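Sturano Bakery Packing Group
Minutes of the regular meeting, Tunstall site, upstairs room
04/05/2023

Present: bakery, packing, stores, purchasing, quality
Apologies: transport

1. Minutes of the previous meeting

Accepted with one correction. Under item 4, "roll bags" should read "bun bags." The roll bags are a separate stock line and were not discussed.

2. Matters arising

Shelf labels in dry stores have been replaced. The old codes are still on the lower bay and will be removed when that bay is next emptied.

The Jeriment stock sheet now has a column for opened boxes. Packing reported that the column is filled in at the start of a shift but seldom at the end. Stores will move it next to the date so that it is harder to miss.

The question of paper liners, open from December, is closed. Liners will not be used for bagged single items. They stay in use for trays.

3. Bag stock

Stores reported 64 boxes of zip-top bags on the shelf, all sizes together. Two of these have crushed corners and will be used first. The contents were checked and the zippers are sound.

Purchasing has a price from the current supplier for the same bag without the colored zipper. The saving is small. Packing prefers to keep a colored zipper, as an unsealed section is easier to find by eye. Quality agreed. No change to the order.

Bags are still being pulled from the box by the zipper end. This stretches the track before the bag has been filled. Bags are to be taken by the closed end.

4. Numen sheet, draft B

The Numen sheet is the working instruction for bagging single bakery items by size. Draft B was read through. Changes agreed:

Section 1, table preparation. Add "wipe and dry the surface between items." The existing wording covers only the start of the run.

Section 2, opening the bag. No change.

Section 3, placing the item. Replace "insert" with "slide in flat, topping side up." Bakery pointed out that the crust on the patterned buns flakes if the bun is turned on its edge and pushed. Tall items go in the larger bag and are not pressed down to fit.

Section 4, closing. Run the zipper in one direction, end to end, then check the last part near the corner. Packing asked for a line about crumbs in the track. Agreed: "Clear the track before closing. If crumbs remain, change the bag."

Section 5, moving the bag. The draft says to lift by the top. Quality wants the lift point to be stated more closely, as a bag held by one spot on the zipper hangs at an angle and the item slides to the low side. Discussion was inconclusive. Packing will try a lift with support underneath and a lift at the zipper only, and note the condition of the crust for each.

Section 6, rejects. Deferred.

5. Seal checks

Over 95 bags were checked since the last meeting. Most faults were at the corner where the zipper run ends. Quality will keep the present check method for one more period before proposing a limit.

A short discussion followed on whether air left in the bag should count as a fault. Bakery's view is that a little air protects a soft crust. Packing's view is that full bags stack badly in the crate. Left open — to be looked at together with crate layout under item 8.

6. Table layout

Packing asked for a fixed position for small items that sit on the table with the goods. Agreed that the back edge is to be used for these and the front kept for the bag and the item being packed. Tissues may stay on the table if they are at the back. Bowls and small containers should go to the side shelf when a run is longer than one tray.

Marks on the light tabletops were raised again. Stores has a cleaner that removes most of them. Dark spots that do not come off are to be recorded once, with their position, so that they are not reported again each week as residue.

Clear zip-top bag with yellow zipper, food item inside

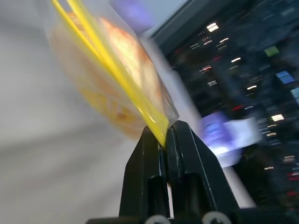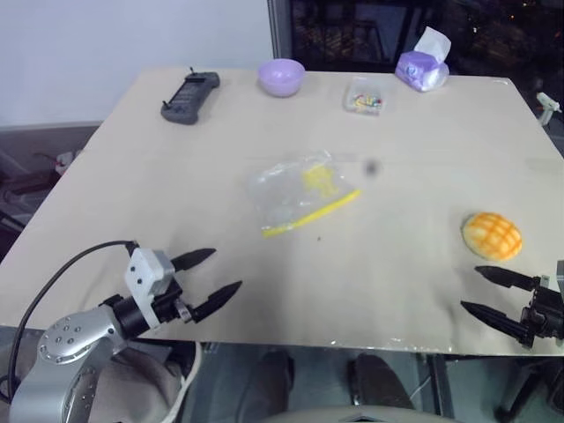

7. Storage of filled bags

Filled bags are to lie flat in a single layer until the crate is made up. The rack by the door is too warm in the afternoon and will not be used for anything with a sugar crust. Bakery asked that patterned buns be fully cool before bagging. This is already in the baking instruction and will be repeated in section 1 of the Numen sheet.

8. Crate layout

Not reached. Carried forward with the question of air in bags.

9. Any other business

The upstairs room is needed for stock counting next month. The meeting will use the packing office.

Actions

Stores: move the opened-box column on the Jeriment sheet; issue tabletop cleaner to packing.
Purchasing: reorder the existing bag, colored zipper, no change.
Packing: trial of two lift methods, section 5; record permanent marks on tabletops.
Quality: circulate draft C of the Numen sheet; continue seal checks.
Bakery: comments on draft C, section 3 only.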